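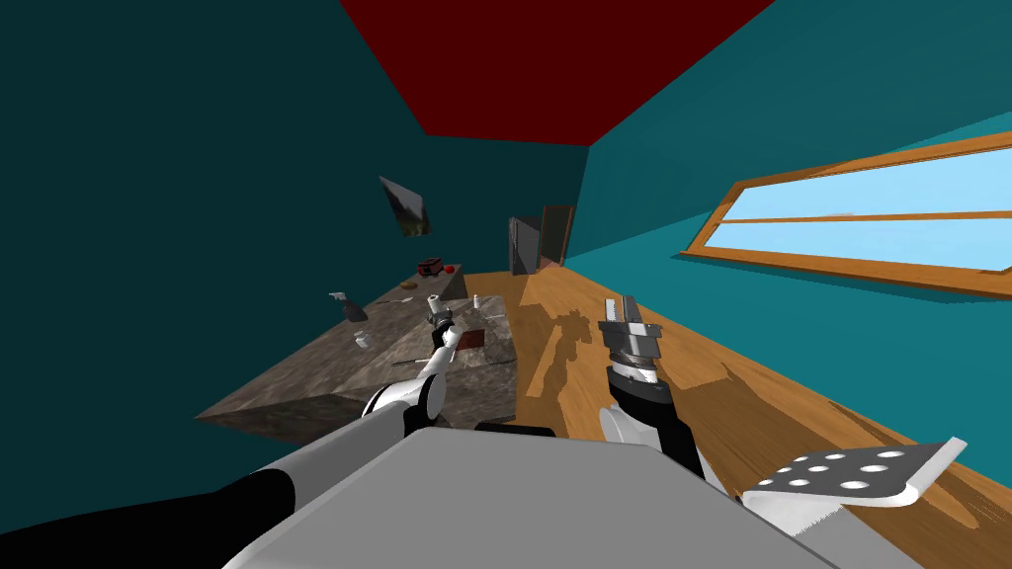
Kullberg asked in the tracker why a show with 11 episodes and a recap gets the same weight as one that ran for two seasons. Short reply: it doesn't any more. Scores are now kept per season, and recaps are left out.

Clilar anime review set

Short viewer reviews of TV anime adapted from light novels, with the star rating each writer gave. Text is English only. Last update August 2026.

What is in it

38 series, each with at least 18 reviews. Original shows and manga adaptations are not covered – a few were in the first release and have been removed.

Fields

series_id: text, stays the same between releases
season: whole number, starts at 1
source_volume: last novel volume the season covers, blank if unknown
rating: 1 to 10
dropped: yes or no, as stated by the reviewer
body: review text, line breaks removed

Spoilers

Reviews are not trimmed for spoilers. If you build a reading tool on top of this, filter on source_volume first.

Known problems

Ratings from the old Ullden import used a five-point scale and were doubled, so odd scores are rare there. Reviews posted after episode 3 and never revised are still counted as full reviews unless dropped is set to yes. Titles with two official English spellings may show up under either one.

Splits

Train and test are split by series. Please don't reshuffle by review, or the same plot complaints end up on both sides.

Next release

Planned for September, with the El Ouafi list of film sequels as a separate file.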